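Progress note to the Batista fund, second reporting period
From: Ronja Aasen
Date: 2026-01-21

Hello Gunvor, and thanks for letting me send this as a letter again, the form made me want to cry. You asked how we're getting on with the simulated dice task and whether the new way of picking training runs is worth the money. Short version: yes, mostly, with one thing that's bugging me.

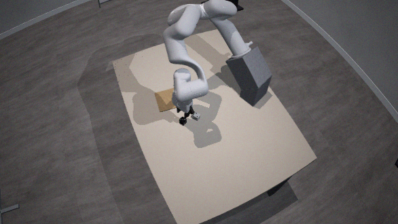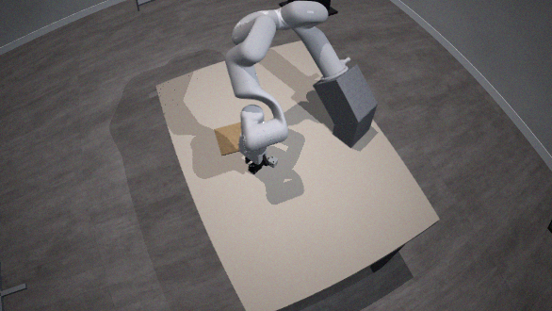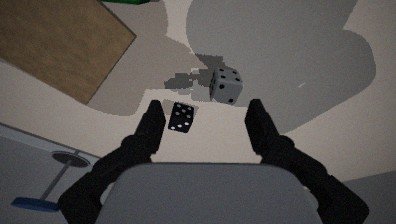 The task itself hasn't changed since the proposal. The arm has to pick up the die it's told to and leave the other one alone. What's new is how we choose what it learns from. Máté's idea was to let the policy run on its own, look for the moments where it dithers, and only make new demonstrations starting from those moments. We've called the tool Sirnine (don't ask, Aslak won a bet).

We made 129 demonstrations that way and trained on those alone. On the held-out layouts the failure rate came down from 46 per cent to 15 per cent, and I was so pleased I ran the whole lot again with fresh seeds before telling anyone! Same picture, near enough.

Now the bugging thing. Most of the failures left over are when the dice start close together and the fingers go down on the wrong side of the one we want. Yareli thinks the wrist view is carrying too much of the load there and wants to train with it switched off some of the time. I'm less sure, I suspect our scoring for "dithering" just doesn't notice when the policy is confidently wrong. We'll try both, hers first as it's quicker to set up.

Money is fine. We've used less computing time on Bronenia than planned, so I'd like to move what's left over into February and spend it on shadow and lighting changes, if you're happy with that. Could you let me know? Aslak needs to book the slots.

Still owed to you: the write-up of the baseline, which is half done and sitting on my desk looking at me.

Ronja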